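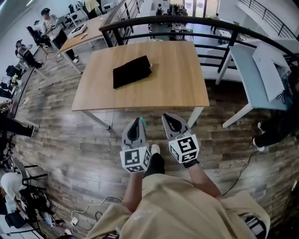
# Folding a dark cloth so it stays folded

I have become a bit evangelical about folding. It started with a drawer that wouldn't shut, and now I will happily stand at a table on a Friday evening working through a whole basket of cloths with the radio on. Black ones are my favourites! They look so smart in a stack, and they're also the ones that show every crumb of fluff, so they get their own page.

The method works for napkins, tea towels, dusters and small table covers. Once you've got the rhythm it takes seconds per cloth.

## What you need

- A clear table you can stand at, ideally one you can reach right across
- The cloths, fully dry
- A lint roller, or a strip of parcel tape wrapped round your hand, sticky side out
- An iron, if you're fussy (I'm only fussy at Christmas)

Wipe the table first and let it dry. A pale wooden top is lovely for this job: you can see the edges of a dark cloth clearly against it, and you'll spot straight away if one side is running off at an angle. On a dark table I lay an old pillowcase down.

## Before you fold

Give the cloth one good shake, away from the table. Hold it by two neighbouring corners and snap it downwards, then turn it and do the same from the opposite side. This does more for creases than you'd think.

Lay it flat and roll off any bits, working from the middle outwards. Check the corners especially, as pale specks love to gather there along the hem. Flip it over and do the back as well. It's very annoying to find a bit of white fluff after you've made a beautiful stack of eight (yes, I have unfolded the lot and started again).

## The fold

1. Put the cloth in front of you with one edge parallel to the edge of the table. If there's a label or a rough side to the hem, have that facing up so it ends up inside.
2. Take the two far corners and bring them towards you until they meet the near corners. Don't worry about the middle yet, just get the corners right.
3. Hold the near edge still with one hand and sweep the other from there up to the fold. Flat palm, light pressure, one long stroke.
4. Bring the left side over to the right. Match the corners again and smooth towards the new fold.
5. For a drawer, fold once more from the top down. For a shelf you can stop at step 4.

With a square cloth, step 2 gives you a long rectangle, step 4 brings you back to a square and step 5 leaves you with a neat little rectangle. Tea towels start out longer than they are wide, so I begin with the long way and see what fits the drawer.

## If it comes out rumpled

It will, sometimes! Thin cotton wanders about, and anything that's been squashed at the bottom of a basket has ideas of its own. Try these in order:

- Lift the top layer only, let it drop, and smooth it again from the fold outwards.
- Open it back to step 2 and check the corners. One corner that's slightly out early on turns into a lump by the last fold.
- Lay it under a heavy book overnight. I use a big atlas.
- Iron it flat and start over. Iron black cotton on the back, as the front can go shiny.

Cloths that were never cut square in the first place won't match at all four corners. Pick the two edges that will face outwards in the drawer, line those up, and tuck the odd bit inside.

## Stacking

Put every cloth down with its rounded fold facing the same way, towards you on a shelf or upwards in a drawer. You can then pull one out without dragging its neighbours along.

I stand mine on their edges in a shallow drawer, like records in a box, blacks at the left and patterned ones at the right. When the row gets loose I slide a small tin in at the end to hold it up. Freshly washed ones go in at the back and I take from the front, so they all get a turn.

Slippery fabrics are the exception. Satin and anything very smooth will slump if you stand it up, so roll those from step 4 and lay the rolls side by side with the loose edge underneath.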